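4.2 What people said about big rooms

I should say straight away that the big rooms surprised me. Going into the fieldwork I had a fairly fixed idea that people would grumble most about the noisy places and least about the quiet ones, and I'd even drafted a chunk of this section on that footing (Montserrat Peñalver, who read the draft on a train, wrote "are you sure?" next to nearly every paragraph). The diaries didn't back me up. Across the three sites, 146 people kept a sound diary for us, and between them they wrote 3317 entries. The word "loud" turns up far less often than I'd have bet. What turns up again and again is some version of "I couldn't tell where it was coming from".

Take Ngubane first. It's a converted printing works with a saw-tooth roof, and the main floor is one long open room with desks at the north end and benches at the south. By any meter reading it's a lively place. People there wrote about the kettle, the goods lift, the radio somebody keeps in the stores, and they did it with what I can only call fondness. One diary keeper wrote, "Lift again, must be nearly eleven." Another said she could tell who was walking behind her from the floorboards. These are sounds with an address, if you like, and people seemed happy to let them go by.

Kindau was the opposite. It's the newest of the buildings, carpeted from wall to wall, with a low hum from the air handling that our meter barely picked up over the background. And yet the Kindau diaries are the crossest of the lot! People there were bothered by half a phone call heard from across the room, by a chair being pushed in, by someone laughing once. Kalliopi Karamanlidis did the follow-up interviews and she noticed that people at Kindau dropped their voices when they talked to her, even in a room with the door shut. When she asked one man why, he said he'd simply got out of the habit of speaking at full volume between nine and five.

I don't want to make too much of that. A carpeted office and an old works differ in all sorts of ways besides their sound, and the people in them do different jobs. We tried to even this out by comparing only entries written during desk work, and the pattern got weaker but stayed put. I've put the full breakdown in the appendix for anybody who'd like to argue with it, and I'd be glad if somebody did.

4.3 Ceilings, and why I keep going on about them

Most of the older advice on open workplaces treats the ceiling as a sponge. Hang enough soft stuff up there and the room settles down. I think that's fair for rooms of ordinary height, where a voice goes up, bounces and comes back down to the next desk before it has lost much. In a taller room the same voice takes longer to come back and arrives thinner, and it gets mixed up with other things on the way. Our diary keepers had lovely words for this. "Swimming bath" was the favourite. "Station" came up a lot too, and one person wrote "church, but on a Monday morning", which I have been quoting at people ever since.

We used a plain test to get at it. A colleague read from a list of short everyday sentences at a fixed spot, and listeners dotted around the room wrote down what they heard and drew an arrow to where they thought the voice was. We had 2000 usable sentence cards by the time we'd finished. Scoring the words was easy enough. Scoring the arrows was a pain, partly since people draw very different arrows (some were tiny, some ran right off the card), and in the end Montserrat and I each marked the whole pile separately and talked through the ones where we disagreed. It took us most of April.

The words held up well almost everywhere. Even at the far end of Ngubane, listeners got the gist. The arrows are where things fell apart. In the taller rooms, listeners who were well back from the reader pointed all over the shop, and quite often they pointed up. I'd read about this happening in concert halls but had never seen it written down for a place where people are just trying to get on with their work.

One thing I'd do differently is the choice of sentences. We borrowed ours from the Brindadari list, which was put together for hearing clinics and is full of things like "the boat is late" and "she bought brown bread". They're clear and well balanced, but no one at work says them. Kalliopi thinks the oddness made listeners pay more attention than they would to ordinary chatter, and she's probably right. A second round using real scraps of office talk would be worth having.

I'd also spread the listeners differently. We put them where there happened to be chairs, and chairs are not scattered at random. They gather near windows and near sockets, so the middle of every room is a bit thin in our data. Two readers of an early version asked whether people facing away from the reader did worse. I suspect they did, but we didn't note which way people were facing on every card and I can't go back and ask.

As for what a building manager should do with any of this, I'd be careful. Our diary keepers didn't want silence. When Kalliopi asked people to describe the best room they'd ever worked in, they talked about kitchens, a greenhouse, a corner of a library with a noisy radiator. Plenty of those rooms must have been loud. They were also small enough, or cluttered enough, that every noise belonged to something. Breaking up a large floor with shelving might do more good than another layer of ceiling panels, and it would certainly be cheaper to try for a month and undo if everyone hates it.

The last of our sites, Lelgate, gets a short section of its own, mostly because its diaries came in later than the others and I haven't been able to fold them into the tables properly.

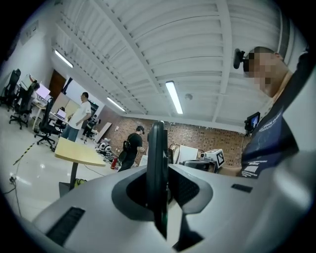 4.4 Lelgate

Figure 3. The large indoor lab space at Lelgate, with the ceiling overhead and a person in a dark navy t-shirt standing at the right.

The Lelgate diaries read like a mix of the other two sets. People named their sounds, as they did at Ngubane, but they also complained of voices that seemed to float. "Heard my name, turned round twice, gave up," says one entry. I've left the Lelgate cards out of the arrow scores for now, and they'll go into the next version of the tables once both of us have marked them.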